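Notes for the Fri 13 March talk – "Keeping a two-armed machine in shape for trash duty"

Slide 1. Say hi, get the mic sorted, don't start with the joke about the parking.

Okay, so I look after one machine. It's two white arms on a body, we call it Saltisik, and it lives at our Hullgate site in a room set up like somebody's apartment. Its job at the moment is trash. Picking it up off the carpet, getting it into a bag, handling the basket. I'm not going to talk about the software much (other people do that better than me), I'm going to talk about what I do with a wrench, a cloth and a notebook.

Slide 2. Let this one sit for a second before talking.

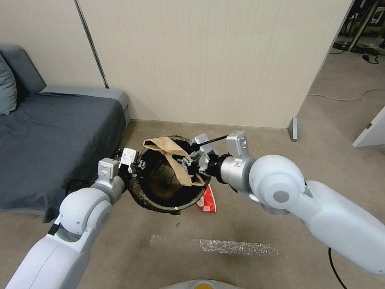 Both grippers on an open trash bag, brown paper bag on the right.

Bags are where I find out if my grippers are in good shape. A thin plastic edge gives you very little to hold, so if the fingers don't meet square, the plastic just slides. My check is really low-tech – close the fingers on a strip of bag, tug by hand, write down what happened. I do 2 tugs per side before every session. If one side lets go and the other holds, I clean first and only then think about adjusting. Nine times out of ten it's carpet fuzz! I spent a whole week last September chasing a calibration problem that was lint.

Mention the cables too. They run outside the arm, so I move each joint slowly through its full range and watch the slack. Too tight and it pulls at the connector, too loose and it drags on the floor and finds things to catch on.

Slide 3. Setup. Go slower here, people like to take notes on this one. 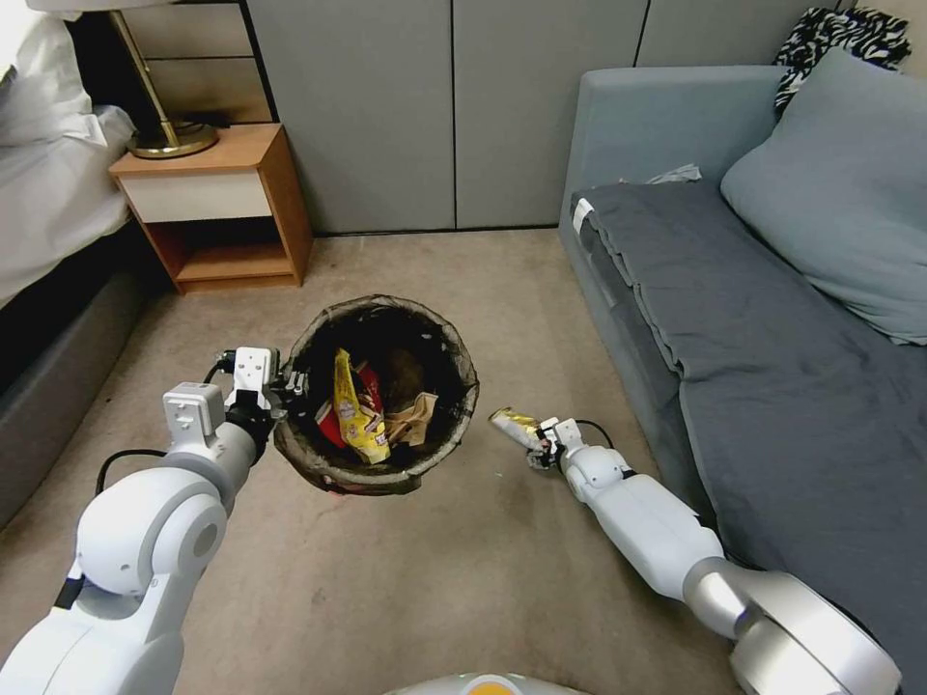

Small lined basket, left gripper at the rim, wrapper in the right.

With a round basket I set the arms up in a fixed order. Left goes to the rim first and I tune its grip force alone, with the right parked. Then I bring the right in and teach the approach with something light in its fingers. I keep the bag folded well down over the rim, because a skimpy fold comes up with the fingers when they open. And I swap finger pads as a pair, always, even if one looks brand new. We've logged 209 hours on the current arms and I'm on my second set of pads.

(If anyone asks about pads: ours come from Brastside, the soft ones. I tried the hard ones and went back.)

Slide 4. Wrist stuff. Have the spare wrist screw in my pocket to hold up.
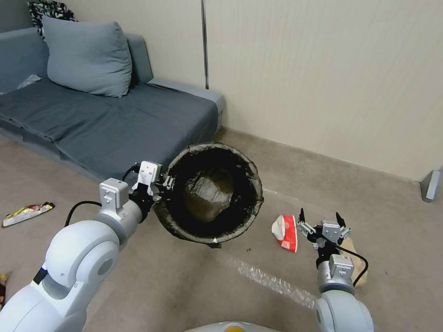

Edvin Wallin wrote back after reading my draft that he'd never let one arm clamp a rim for long without checking the wrist bolts afterwards, and that on his cell at Hầu they found play in the wrist well before anything showed up in the logs. He'd also like everyone to stop using thread locker as a cure for a worn thread. Fair enough, Edvin, I've done that.

So I've added his check to mine. Power off, arm supported, hold the wrist module and try to rock it. If you feel a click, stop and look at the bolts before you touch the calibration. I do it after every 36 hours of running now, and it takes less time than making coffee.

Slide 5. Questions. Repeat each one into the mic for the people at the back. The checklist printouts are on the table by the door, and please give me back the screw.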